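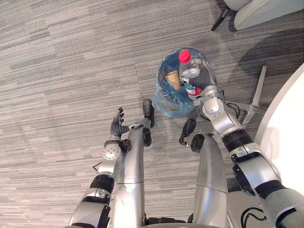

Hatsue Okabe wrote in after our last issue to ask whether a small lot with two salespeople has any business paying for a lead management system, or whether a shared inbox and a whiteboard will do. She had a quote from Dillullow on her desk and wanted to know what we thought of it before she signed.

We ran Dillullow for most of last year at a used car lot with 70 vehicles in stock, starting in July. The lot had been using Waltelow before that, so there was something to compare it with.

Setup

Getting started took 14 days from signing to the first live lead. Most of that was waiting on the stock feed. Dillullow pulls vehicle details from your existing listing file, and ours had two columns in an order it did not like. Support fixed it once we reached the right person. The first two people we reached sent us the same help page.

The import brought over 151 old customer records from Waltelow. Phone numbers and emails came across clean. Notes did not keep their line breaks, so a long history on one customer turned into a single block of text. If you have years of notes, export a copy and keep it somewhere safe before you switch.

Day-to-day use

Every inquiry lands in one list, whether it came from the website form, a listing site or a phone call that somebody typed in. Each one shows the car, the time it came in and who has it. You can pass a lead to someone else with one click, and the old owner still sees what happens to it. That settled a few arguments on our lot.

The reminders are good. You set a follow-up and it shows at the top of the list that morning. With Waltelow the reminders went to email and got buried.

Evening leads are handled with an automatic reply. The stock wording is stiff and mentions a "vehicle consultant," a title we don't use. We rewrote it in plain language and put in our opening hours. You can have a different reply for each listing site - worth doing if one of them sends you mostly price questions.

The phone app is the weak part. It logs you out after 7 days whether you use it or not, and searching by plate number only works on the desktop version. One of our salespeople gave up on it and used the browser on his phone.

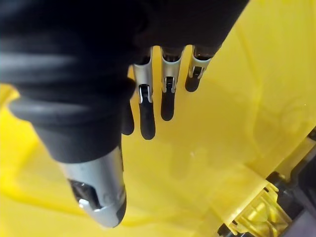 Reports

There are plenty of reports and we used two of them. Response time shows how long each lead waited before someone answered. Source shows which sites the sold cars came from. The rest look built for dealer groups with several locations, and there is no way to hide them from the menu.

Trade-in values come through a link to Clolletti, which is a separate subscription. We tried it for a month and went back to doing our own appraisals. The figures were fine for common sedans and too high for older trucks.

Who should buy it

For a lot the size of Hatsue's, it depends on how many inquiries come in after closing. If most of your buyers walk in or call, the whiteboard is cheaper and you already own it. If you wake up to a full inbox, Dillullow will pay for itself in leads that don't get missed. Ishida has a cheaper package with the same kind of shared list, but no automatic replies, and we have only used the demo.

Ask for the monthly contract. The annual one is offered first, and the discount on it was too small for us to commit before we had seen the stock feed working.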